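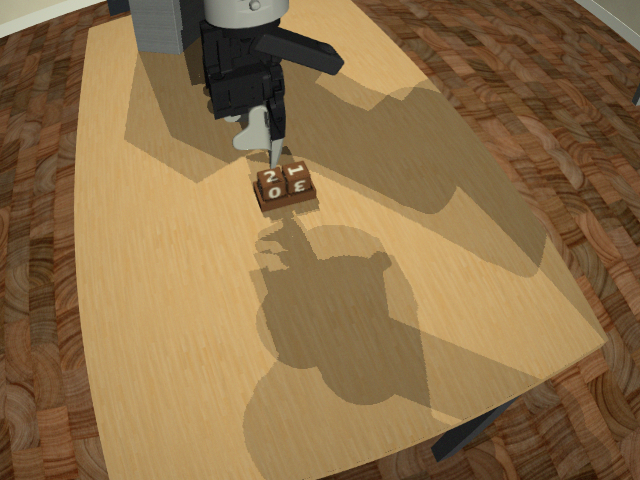 Is Lultari table oil strong enough for a table where people eat every day?

For a family table it is strong enough, if you give it two thin coats and let the second coat harden for a full week before you put a tablecloth on it.

I write this review after using the oil since February, on one dining table, two shelves and a cutting board that I later regretted (more about the board below). I bought the oil with my own money from Poltuswood, a small shop that sends by mail. The can holds 358 milliliters, a strange size, and I paid 76 dollars for the set with the can, two cloths and a gray pad. This is not cheap. In my local hardware store I can get a bigger can of ordinary oil for less than half of the price.

What is in the can

The oil is the color of weak tea and quite thin. The smell is like nuts with a little orange peel, and it stayed in my kitchen for three days with the window open. My husband did not mind it. I did, in the mornings. The label says the oil is 100 percent solids, so there is no solvent that goes away while it dries. I am not a chemist and I can't check this. I only noticed that the level of oil on the wood did not go down by itself, and everything the wood did not drink I had to wipe off by hand.

Putting it on

The instructions are one folded paper in very small letters. They tell you to sand, remove the dust, spread the oil with the gray pad, wait 15 minutes and wipe. I followed this on the shelves and it went well. On the table I made the mistake of oiling the whole top in one time. When I came to the last corner, the first corner was already sticky, and I had to put fresh oil on it to make it loose again. Now I do one half, wipe it, and then the other half. You can't see a line between the halves afterward, which surprised me.

The cloths in the set are too few. I needed five for the table alone, and I cut up an old bedsheet. Please lay the used cloths flat outside to dry, or put them in water. They can become hot by themselves and burn. The paper mentions it only on the back side, and I think it should be on the front in big letters.

The look 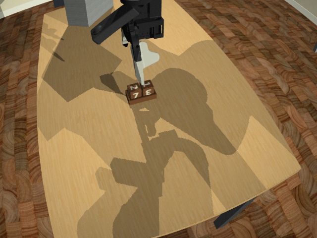
Pale tabletop with fine, straight grain, on a parquet floor.

If you like light wood, you should know that every clear oil makes it warmer. Lultari does this less than the other one I know, Ban Natural, which made my first shelf nearly orange. With Lultari my ash table went from the color of milk to the color of cream, and it has stayed there over the summer. The surface is matte. It feels like wood and not like plastic, and I still find myself touching it when I am on the phone.

One thing I was worried about is how the table would look against the floor. Our floor has a lot of red and brown in it, and a yellow table would fight with it. The cream color does not. But I would still test a small piece first, under the table or on the inside of a leg.

Spills

Water, milk and coffee are no problem when you wipe them the same evening. Red wine left a light ring after one night. I rubbed it with the pad and a few drops of oil, and it went away in two tries. Hot pots are worse. A pot of soup made a white mark that I can still find if I look from the side. Turmeric won, and I have given up on that spot – there is a fruit bowl on it.

The cutting board was a bad idea. The paper does say the oil is safe for food after hardening, but with washing each day the finish was gone in a month, and the board became rough. For boards I have returned to plain mineral oil.

Who should buy it

I would buy it again for a table or shelves in light wood. For a floor I can't say, and for dark wood I see no reason to pay this price. Also, close the lid very well. In my half-used can there was a skin on top by July, and I had to throw away a part of the oil.

Search reviews Type a product name Go

Comments

Veikko Harju
I pour mine into a smaller glass jar and fill it almost to the top. No skin in one year. Did you sand between the two coats?

Author
Only lightly, with the gray pad. Thank you for the jar tip, I will try it.

Yi-an Lim
For the white mark from the pot, try a dry cloth and a warm iron for a few seconds. It worked on my desk with Pitik oil, but test it somewhere hidden.

pinecone_m
Does the smell come back when the sun is on the table? Mine does that.

Author
A little in June, not now.

Posted Monday, September 26, 2022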